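Keeping the Card Cell Running

Trinidad Goicoechea looks after the card cell at Arkbridge, where a humanoid arm takes printed cards one at a time and holds them for sorting. She has done the job since August and shares the cell with Hugo Olmedo, who wrote most of its grip settings.

Setup comes before the arm is powered. "I put the desks together first and check that they don't shift," Goicoechea said. "Everything is taught from the desk edge, so if that moves, the whole session is off."

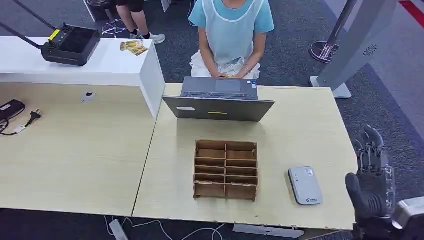 Goicoechea is strict about the order of the layout. The organizer goes down before anything else that the arm has to work near, and it must sit square. It stays in the middle of the desk in front of the laptop, with its slots empty, until the hand has been checked. The control unit has its own spot up on the white counter. "I don't want it on the desk with the work," she said.

The hand check takes 7 minutes. Each finger is opened and closed from the laptop, then the thumb, and then Olmedo compares the numbers with the last run.
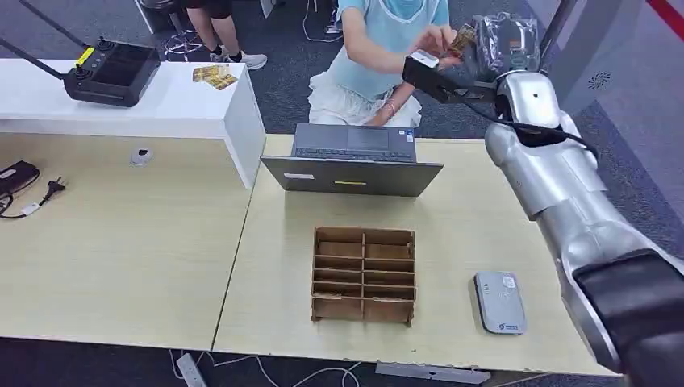

Handover is the part that gets adjusted most. A new operator tends to push the card in too far, Olmedo said, and the thumb then closes on a bent edge. He teaches people to offer it at the tip, from across the desk, with the spare cards left on the counter. "Hold it still and let the arm finish," he said. "Two seconds feels long when you're sitting there."

Wear shows up in the finger joints. Goicoechea goes over the hinge screws every 500 grips and writes the count in a notebook. At grip 116 after the last service she found one that had backed out — early, she said, and she now marks each head with paint pen.

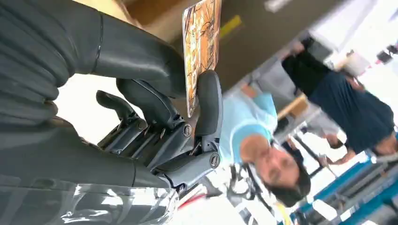 When a card slips

Olmedo starts with the thumb. If its zero has drifted, he resets it and runs the same card again before touching any force setting. "People raise the force first," he said. "Then you have marked cards and you still have the drift."

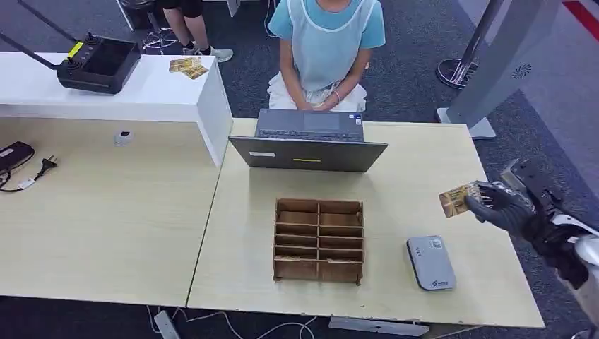
The hand holding a printed card upright at the right side of the desk.

Goicoechea wants a second set of finger linkages on the shelf before the next service. The order has gone to Vidal, and she is waiting for a delivery date.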